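3. How people decide which tomatoes go first

Before I get to the sorting task, I should explain how we ended up caring about kitchen tables at all.
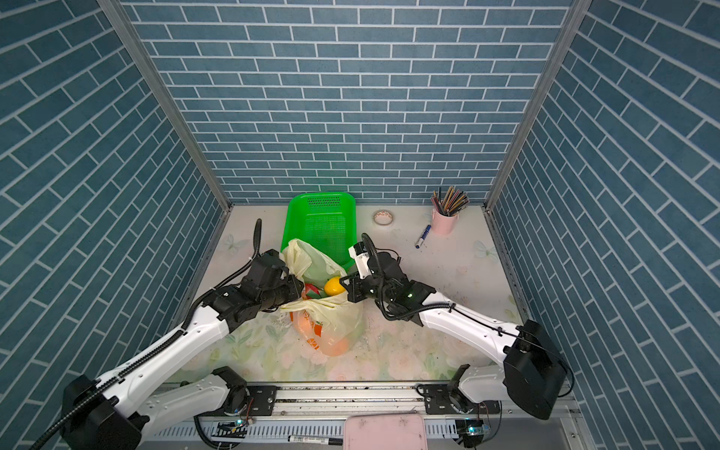 Figure 3. Bag of produce on a tabletop with a floral print.

When Daryna Koval and I started the Allcombe household study, we thought the interesting stuff would happen at the store. We had a whole coding scheme for it — aisle time, label reading, squeezing, putting back. Then we read the first batch of diaries and it was pretty clear that we'd been looking in the wrong place. People barely remembered choosing their produce. What they remembered, sometimes in amazing detail, was the moment they got home, put the bag down and had to decide what was going to be eaten tonight and what could wait.

I'm going to call this the unpacking decision. Gyu-bin Na hates the term (she says it makes it sound like therapy) but we've been using it for so long now that I'm stuck with it.

3.1 Diaries

We had 78 households keep a food diary, and between them they wrote 702 entries that mentioned fresh produce. Each entry was supposed to be a couple of lines. Some were one word. One family in Datolham wrote us what I can only describe as short stories, and I enjoyed every one of them, though they were a pain to code!

Mervyn Kettle and I read all the entries separately and marked any sentence where the writer gave a reason for using one item before another. We disagreed a lot at first, mostly over sentences like "the peppers looked tired." Is that a reason or just a remark? We settled on counting it as a reason if the item got eaten or cooked in the same entry. Mervyn still thinks that rule is too generous, and he may be right, so in Section 5 we also report the results with those sentences taken out.

The most common reason was softness. Next came color, and then, a long way behind, the date on the package. I was surprised by how low the date came, but a lot of produce in our sample was bought without one. Smell hardly showed up at all. I suspect people do smell their food and just don't write it down — a diary is a funny thing that way, you leave out whatever feels too ordinary or a bit embarrassing.

3.2 Follow-up interviews

We went back to 34 of the households in December and talked to whoever did most of the cooking. Dong-hyun Cha ran the interviews and kept them loose. He had one fixed opening question, "What did you do with the last bag you brought home?", and after that he mostly let people talk.

Two habits came up over and over. Some people emptied the bag right away and put everything in sight, in a bowl or along the counter. Others put the bag in the fridge as it was and pulled things out when they needed them. We call these spreaders and keepers. Spreaders talked about food in terms of how it looked that morning. Keepers talked about it in terms of when they'd bought it, and they were much more likely to describe finding something at the bottom that they'd forgotten.

I don't want to oversell this. Several people were both, depending on how tired they were or how full the fridge was, and one woman told Dong-hyun she was a spreader with fruit and a keeper with everything else, which made perfect sense to me and wrecked our nice two-column table.

3.3 What we carried into the sorting task

The interviews changed the design in two ways. First, we stopped giving people loose items and began handing them a closed bag, so that opening it was part of the task. Second, we dropped the timer. Our pilot participants rushed when they could see it, and rushing isn't what they had told us they do at home. Fadi Zoubi rewrote the instructions to match, and the full wording is in Appendix B.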